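4.2 Picking from a mixed bin in a shared workshop

Reports of bin picking outside a proper laboratory tend to quote a single success rate, and we have become wary of them. The rate depends on what is in the bin, who filled it and how long the builders spent tuning before they started to count. Our own build, put together at the Drelldale members' workshop, is open to the same doubts, so we set out how the figures were reached before giving any.

The arm and its gripper work over a sheet-metal bin on a wooden table. We filled the bin with household odds and ends, toys among them, and used the Primard grasp planner as supplied. Each run was 300 attempts. The Anstead baseline was run on the same bin with the same objects.
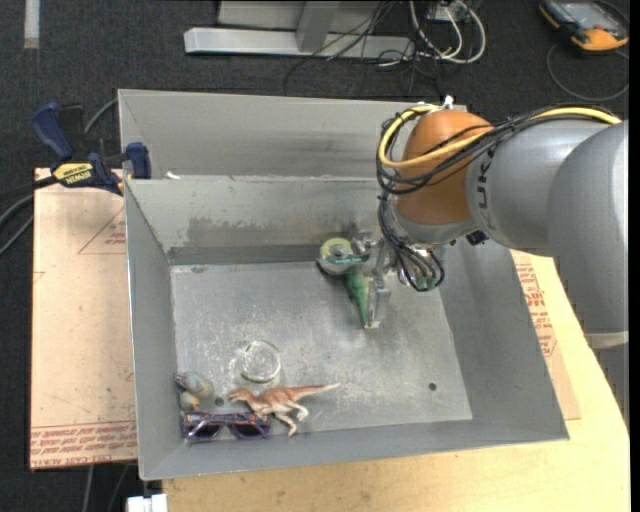
Figure 4. The gripper lowered into the metal bin, with toy dinosaurs, a roll of tape and a pair of sunglasses inside.

Over 2000 attempts have been claimed for the Alexiou build, with hardly a failure among them. We could not repeat that, and we doubt that anyone working from the published notes could. The notes leave out how the objects were put back between attempts. When we placed them by hand, well apart, our failures fell sharply. When we tipped them in from a box, the gain over the baseline shrank to 10 attempts in a run — too few to build an argument on.

We also question the habit of leaving out attempts stopped by the operator. A stopped attempt is counted here as a failure, whatever the cause. Had we dropped them, as the December version of our own notes did, Primard would look a good deal better than it is.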